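Fórum > Indústria e Emprego > Fecho da linha de caixas de velocidades da Juklow

Magdy Bouazza
Boa tarde a todos. Trabalho há onze anos na Juklow, na montagem, e peço desculpa pelo meu português, que aprendi já adulto. Em abril a direção comunicou que a linha de caixas de velocidades passa para a fábrica da Ikel. São 613 postos de trabalho. A razão apresentada é o custo da energia e a falta de encomendas. Eu gostaria de saber se alguém de outra fábrica já passou por uma transferência assim e que condições conseguiu negociar.

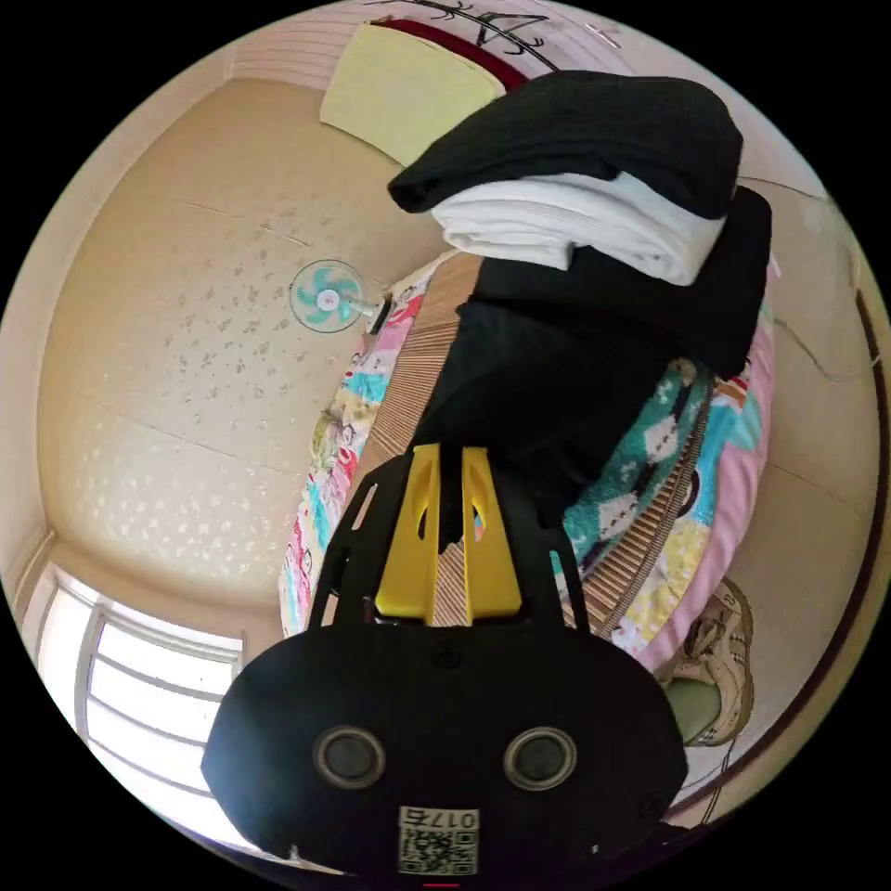
Quarto, vista geral

torno_velho
Magdy, passei por isso na El Sherbiny. Primeiro disseram que era só uma linha, dois anos depois foi a pintura. Peçam tudo por escrito, sobretudo o prazo.

rita.m82
Não concordo com esse fatalismo. A El Sherbiny fechou a pintura por ter perdido o cliente principal. A Juklow continua a vender eixos. São situações diferentes e assustar as pessoas não ajuda.

torno_velho
O cliente saiu depois de anunciarem o corte. Eu estava lá, Rita.

Magdy Bouazza
Agradeço as duas opiniões. Quero acrescentar um número: no ano passado fizemos 2,730 caixas por mês, e no anterior eram menos. Por isso tenho dificuldade em aceitar a explicação das encomendas. A energia, sim, subiu, isto eu não discuto. 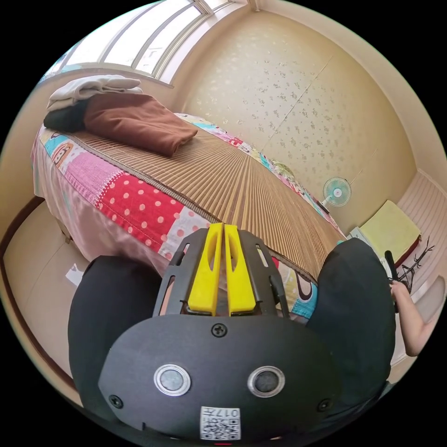

A cama e a parede florida

contas_certas
2,730 por mês é pouco para uma linha desse tamanho. Trabalhei em planeamento de produção e com menos de quatro mil a margem desaparece depressa. Não defendo a direção, mas o apoio público que agora pedem só adia o problema. Fizeram isso com a Urisix e o dinheiro foi para pagar dívidas antigas.

rita.m82
E qual é a alternativa? Deixar fechar? Cada posto na fábrica segura outros nos fornecedores. O meu marido está num deles e ninguém lhe fala de indemnização.

contas_certas
A alternativa é pôr o dinheiro na formação de quem sai, e não na empresa. Mas percebo que para o teu marido isso não responde a nada. 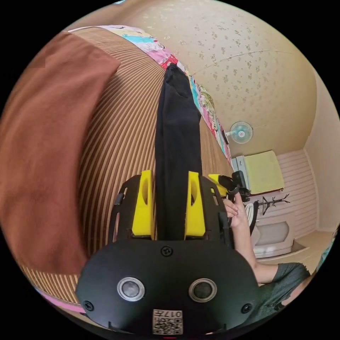
Pano preto sobre a cama, com o tecido colorido ao fundo

serralheiro_norte
Magdy, uma pergunta prática: ofereceram transferência para a Ikel ou só rescisão? Faz muita diferença para a antiguidade.

Magdy Bouazza
Ofereceram as duas coisas, mas a transferência é com contrato novo. A antiguidade ficaria em zero, se eu compreendi bem o documento. Dão também 1,000 euros para a mudança de casa, uma só vez. Eu tenho dois filhos na escola e a Ikel fica a três horas de carro.

serralheiro_norte
Contrato novo, não assines sem mostrar a um advogado. O sindicato tem consulta gratuita para sócios. Leva a carta original e os últimos recibos.

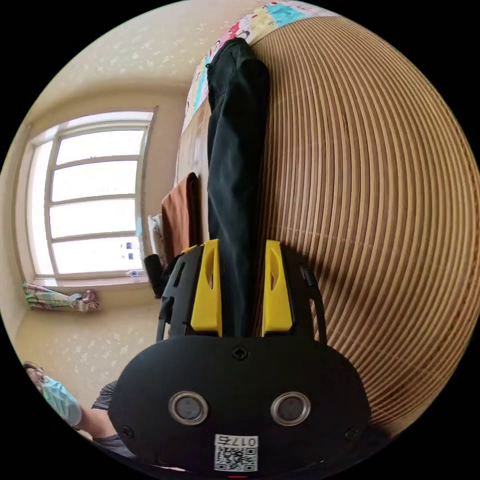
E pergunta também pelas férias vencidas e pelo subsídio de turno. No meu caso esqueceram-se do subsídio no cálculo e só corrigiram depois da reclamação. Quem já tinha assinado ficou a ver navios.

torno_velho
Confirmo o do subsídio de turno. Na El Sherbiny foi igual.

Magdy Bouazza
Muito obrigado. Eu não sabia que o subsídio de turno podia entrar no cálculo. Vou marcar a consulta e levo comigo um colega que está na mesma situação. O prazo para responder termina no fim do mês, às 17h, e até lá não assino nada.

rita.m82
Fazes bem. Depois diz o que respondeu o advogado, que aqui em casa também interessa.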